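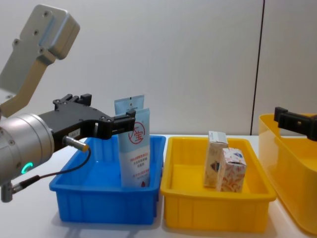 *白台面上的蓝箱和黄箱*

Eleni,你好!

上次你说报告不用写得太正式,"像写信一样就行",那我可就当真了。这一份是Harnora河谷老梨树项目的中期报告,从开春写到九月。表格我另外填了,跟这封一起发给Gashi基金那边,数字以表格为准,这里主要讲讲事情是怎么走的,哪里顺,哪里不顺,还有最后有一件事想请你们点头。

## 先说找树

申请书里我们写的是"沿河谷上段寻访现存的老品种梨树",写的时候觉得很轻松,沿河走一走嘛。真走起来才发现,老梨树基本都不在路边,都在人家院子后头、荒掉的梯田边上,还有一棵长在旧磨坊的墙根里,半边树干已经跟石墙长到一块儿去了。地图没什么用,问人才有用。我和Mirsad Đorđević基本上是一家一家敲门敲过去的,他会说河谷上头那边的土话,我只会听个大概,所以多数时候是他聊天,我在旁边记,顺便喝掉人家倒的咖啡(一天下来心跳得厉害)。

到现在为止,能确认是Mumetti梨的有9棵。比我们原先想的少,但每一棵都有人认得,说得出是谁家爷爷种的、哪年遭过雷、哪年结得把枝子压断了,这些我都记下来了。还有一批看着像、又不敢认的,叶子对得上,果形不太对,先放在"待定"里。我宁可晚点认,也不想到时候嫁接出一片别的梨来。

说到Mumetti这个品种,我得岔开两句,因为你们评审会上有人问过它到底有什么特别。它是冬梨,秋天摘下来硬得能砸核桃,得在草堆里捂到过了年才软,软了以后有一股很淡的蜂蜜味,皮上会出油。老人家用它熬一种黑乎乎的梨膏,咳嗽了兑水喝。这种梨不好卖,摘的时候不能吃,能吃的时候样子又难看,所以后来种的人就越来越少,都换成夏天就能上市的品种了。

## 嫁接

开春那会儿剪的接穗,一半用湿锯末包着放在Mirsad家的地窖里,一半放冷柜。我们想看看两种存法差多少。结果呢,地窖那批明显好,芽眼饱满,切开来是绿的;冷柜那批有不少发了干,切口一摸是木的。我怀疑是袋口没扎紧,明年再试一次,先不下结论。

砧木用的是野梨实生苗和榅桲两种。榅桲那边我一直有点犹豫,书上说有些老梨跟榅桲不亲和,接上去头一年好好的,第二年第三年忽然就从接口那里断掉。Lewis Urquhart坚持要试,说榅桲长得矮,将来放在学校院子里小孩够得着。好吧,他有道理,就接了一小排,挂了蓝牌子,单独管。野梨那边接得多,长得也泼辣,夏天已经蹿得要绑竹竿了。

成活的情况在表格第二页。总的说,切接比芽接好,我自己接的比Mirsad接的差,差得还挺明显,我把两个人的分开列了,没往一块儿混,免得显得我水平还行。

五月底有一场晚霜,冻掉了一部分刚冒的新梢,那几天晚上我们轮流去苗圃盖无纺布,盖到后来人困得站着都能睡。后来大部分又从下面的芽重新发出来了,只是长势慢了一截,所以原定今年秋天就送出去的苗,有一部分要留到明年。这一点跟申请书里的时间表不一样,我先在这里说清楚。 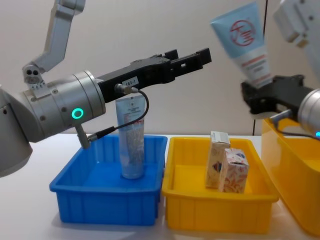 苗圃的水也是个问题。七月开始河里水位一直往下掉,我们那根管子的进水口有一阵子是露在外面的,只好用桶提。Fatos Omerović后来帮忙在上游一点的地方重新找了个点,砌了个小蓄水池,上面压了石板,免得落叶堵住。水池的钱从"杂项"里出的,单子都留着。提水那阵子最盼的就是下雨,偏偏云总是从山那边绕过去,气人得很!

还有蚜虫。不多讲了,肥皂水喷了又喷,管用是管用,就是得盯着叶背看,一个没看见隔几天就卷成一团。明年想在行间种点茴香和蓍草,把瓢虫引过来,种子已经收了一小袋。

## 记录和口述

这块是Nkrumah Dramani在做,他做得比我们当初写的细多了。原计划是每棵树配一页纸:位置、照片、品种、主人讲的话。他加了一样东西,把老人家讲的做法录下来,比如梨膏怎么熬、火候怎么看、放什么木头的柴,然后逐句听写,土话一行,标准语一行。听写特别费时间,一段录音他能磨一个下午,但是读起来真好。有一位老太太讲她小时候去偷邻居家的梨,塞在袜子里带回家,讲到一半自己笑得讲不下去,Nkrumah就把"(笑)"也老老实实写进去了。

资料都录在Flusero里。这个系统我用得还是磕磕绊绊,主要是字段的问题:它要求每棵树填一个"种植年份",可我们大多数树只有"我爷爷结婚那年"这种说法。我先是乱填了一阵估计的年份,后来觉得这样不行,以后别人看了会当真,就全改掉了,年份空着,原话写在备注里。改这一遍花了我不少工夫,所以七月那份小结交晚了,抱歉抱歉。

照片也重新理过一遍。以前每个人各存各的,名字乱七八糟,现在统一按树的编号放,花期、果期、树皮、叶片分开。还缺冬天的树形,要等叶子落了再补。 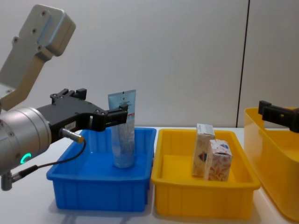
另外有两户人家原来答应了让我们记录,后来又改了主意,一户是家里在分地,不想让外人掺和,另一户没讲原因。我们把他们的资料从系统里撤了,录音也还给了人家。那两处的树就不在报告里写了。

## 学校和开放日

开放日定在星期天,就在苗圃里办,没搞什么仪式。上午教人怎么切接穗,下午吃东西。我原本担心没人来,前一天晚上还跟Mirsad说要不少烤点饼,幸好他没听我的。来的人里有专门从河谷下头坐车上来的,也有就住隔壁、从没进来过的,还有人自己带了一截枝条来问是什么梨(是榅桲,他挺失望)。

切接穗这个环节要改。刀太快,手太生,大家围着一张桌子挤着削,我在旁边看得提心吊胆。下次先发土豆让大家练,练顺了再上枝条,刀也换成刃短一点的那种,防割手套多备一些。

学校那边,Lewis跟老师谈好了,校园西墙那一溜给我们种。土挺差的,底下全是以前盖房子留下的碎砖,得先换土。我们拉了几车腐熟的牛粪过去,孩子们捏着鼻子来围观,气氛非常热烈。等叶子落干净就可以移栽,先栽榅桲砧的那几株,正好当长期观察。老师提出来想让高年级学生自己写观察日记,这个主意我很喜欢,本子我们出。

梨膏今年还熬不了,果子要放到过年后才软。我答应了老太太到时候带着柴火去她家,她在灶边看着我熬,熬糊了算我的。要是成了,会给你们寄一瓶!

## 钱

花得比较稳。苗圃的材料、路费、录音设备都在预算之内,砧木比预想的便宜,竹竿和无纺布比预想的贵,一来一回差不多抵掉了。账上"印刷"那一项还有1000欧元没动,原来是打算印一本折页小册子的。

我想请你们考虑的就是这笔钱。折页这东西,说句实在话,发出去多半垫了杯子。我们几个商量下来,想把这1000欧元挪去做两件事:一是给每棵确认过的老树做一块像样的牌子,刻名字,刻品种,主人愿意的话再刻一句他们自己讲的话;二是把Nkrumah听写的那些做法印成薄薄一本,用好一点的纸,放在河谷的杂货店和学校里。牌子我问过价,刻字的师傅肯算便宜,报价单附在表格后面。

你们要是觉得还是按原来的印折页好,那也没问题,折页的稿子我手头有一版,改改就能用。只是麻烦早一点告诉我,刻字师傅入冬以后要歇一阵。

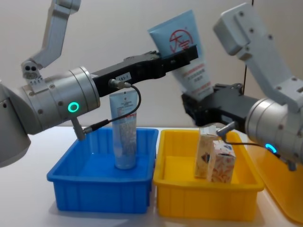

*白台面,前面是几个塑料箱*

## 接下来

十月主要是摘果和入窖。摘的时候每棵树分开放,写上编号,不能混,去年混过一次,到开春谁也说不清哪个是哪棵的,白白浪费了一季的品尝记录。今年Mirsad用旧门板在地窖里搭了架子,每层铺草,果子之间不挨着,坏了一个不至于带坏一片。

落叶以后补拍树形,修剪待定的那几棵里长得太密的(主人同意的才修),顺便剪下一批接穗。磨坊墙根那棵我最挂心,树干空了一大截,敲起来咚咚响,今年果子倒是结得不少。Fatos看过,说墙本身也在往外鼓,要修墙就得动树根,不修墙又怕哪天连墙带树一起倒。我们打算从它身上多取些接穗,多接几株,分散到不同的院子里去,这样心里踏实点。墙的事要跟镇上谈,可能会拖,下一份报告里再讲。

待定的那些,我想冬天等果子软了以后,请几位老人家坐下来尝一尝,看他们怎么说。叶子和果形我都对过图谱了,再对也对不出什么新东西,他们的舌头比我的图谱可靠。

还有一件小事:上次寄来的协议书里,河谷的名字少写了一个字母,写成了"Harnra",签字之前能不能改一下?我在那一页贴了张黄纸条。

表格和报价单都在附件里,录音的听写稿太大,我放在Flusero的共享夹里了,你的账号应该能打开,打不开就跟我说一声,我让Nkrumah重新开权限。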